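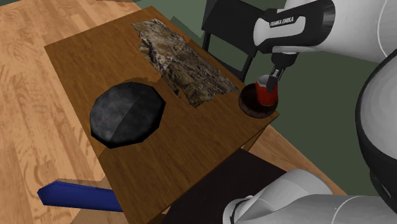
Simulated Franka Emika arm with its gripper at the rim of a red cup, Zamudio shared workshop project.

3 min read

ZAMUDIO WORKSHOP MEMBERS RELEASE TABLETOP ARM SIMULATION

22nd May. Two members of the Zamudio shared workshop have released Dronent, a simulated workcell for planning single-arm pick tasks before any hardware is bolted down. Brisa Maldonado built the room and table models. Tsion Demissie wrote the grasp controller.

The release contains 160 start layouts and three camera views. Each layout places a red target near a dark round dish at the corner of a wooden table. Irregular objects, including a faceted rock and a long piece of bark, share the tabletop.
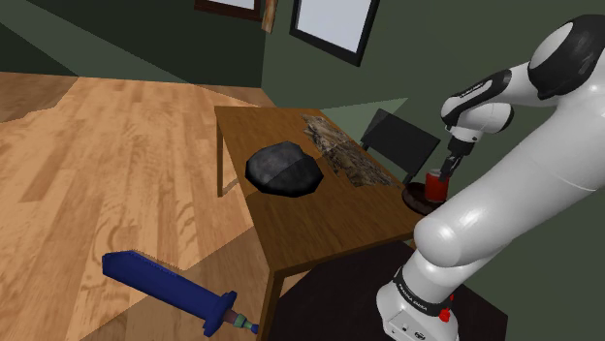

Render: Dronent / B. Maldonado

Controller settings are held in one text file. The arm base is fixed, and approach height is set per layout. A full run of 100 trials can be left overnight on a home desktop.

"Clearance at the wrist was the hard part," said Demissie. "The target is close to the base, so the arm has to fold back on itself."

Version 2 will add contact logging. Files are available to members through the Zamudio front desk.

Search this site Enter keywords Go

Recent items
Tedell opens evening bench hours
Genineo motor driver: revised wiring notes
Zamudio tool list for May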